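Furnishing the Reading Room: Speaker Notes
Heikki Ruotsalainen, Ollenitz Library

Slide 1. Welcome. Allow 2 minutes.
Introduce the shelving unit in dark wood — note the slatted shelves and notched front rails.

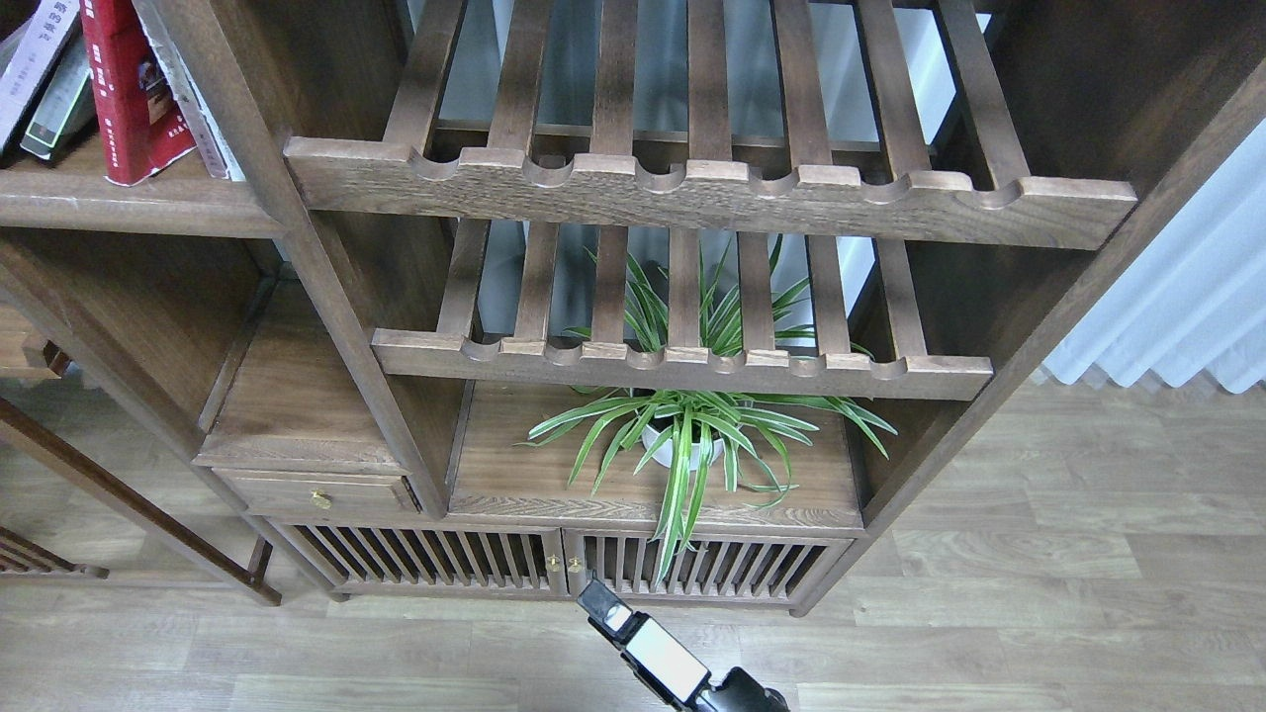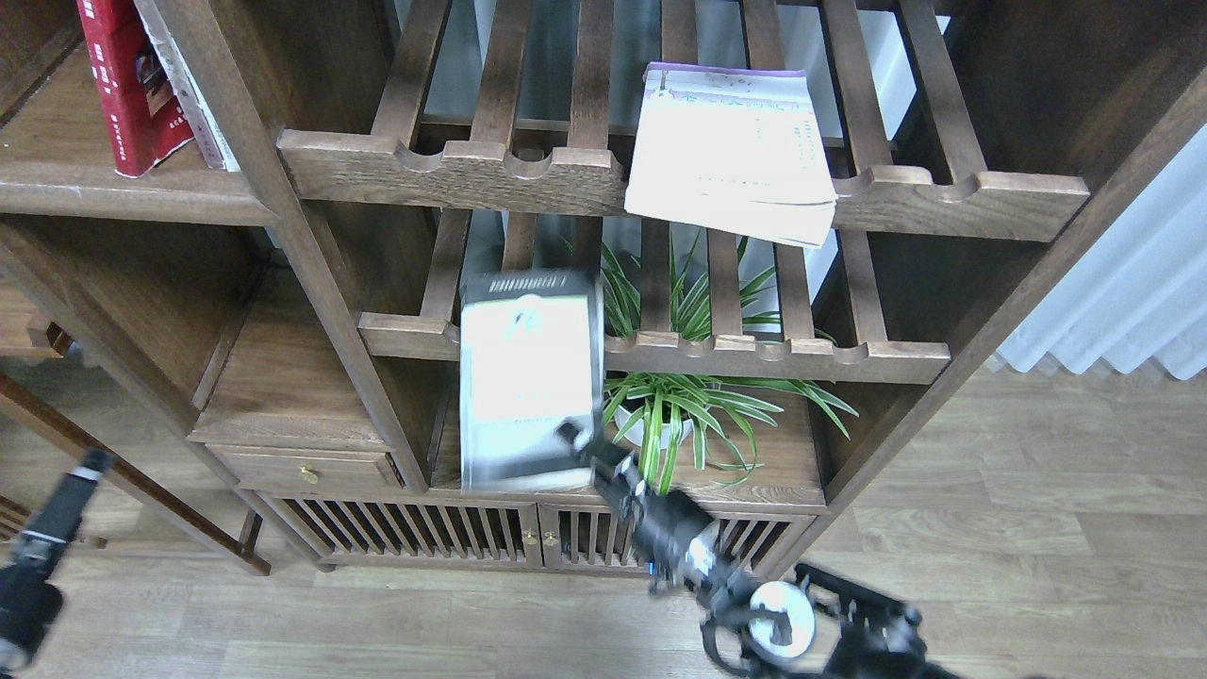 Slide 2. Plants and Paper
State the policy: potted plants remain on the lower shelf, books above. Mention the spider plant. Watering is scheduled for 30 minutes before opening.

Slide 3. Questions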